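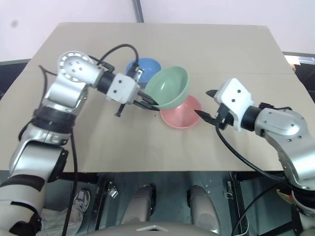 **Tramska bimanual gripper kit, worth 1,998?**

**yshao_bench**
Looking at the Tramska kit for a two-arm setup. Price is 1,998 for the pair with cables and mounting blocks. The job is tabletop sorting and stacking of plastic bowls and cups. Has anyone run it next to the Emirik set?

**ferraro_f**
Had both. Emirik has the stiffer fingers and the worse driver. Tramska's pointed tips get under a rim without much approach tuning, but contact area is small, so a bowl held by the rim will rotate if you accelerate the wrist. I cap wrist speed at 20 percent while carrying.

**komum_user9**
> a bowl held by the rim will rotate

Disagree that this is a speed problem. It's grip force. The default in the config is low. Raise it two steps and the rotation goes away.

**ferraro_f**
On thick bowls, sure. On thin ones the wall flexes and the tips walk. Tried it in September with more than one brand of bowl.

**yshao_bench**
My layout for reference. Three bowls, both grippers open, bowls upright:

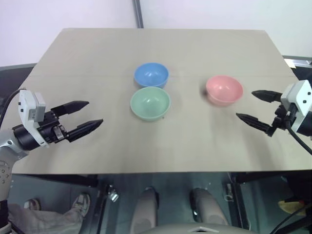
Does the kit need a separate controller for each gripper?

One controller drives both. It has 2 ports, and each gripper gets its own address, which you set before the first power-up.

**komum_user9**
Check the address on the second one before you bolt it on. Both of mine shipped with the same default and the bus threw error 9 until I changed one.

**pasaribu_fan**
Cable routing is my complaint. The wrist loop is long enough to catch on things if the arm folds in tight. Pasaribu sells a shorter cable, but then you lose some wrist roll. I kept the long one and added a clip at the forearm.

**ferraro_f**
Clip is fine. Don't put it past the last joint.

**yshao_bench**
Noted. Leaning Tramska, speed cap first, then force. Will post slip numbers for both settings. — Yufang Shao

**komum_user9**
Log the force setting with each run or the numbers won't compare.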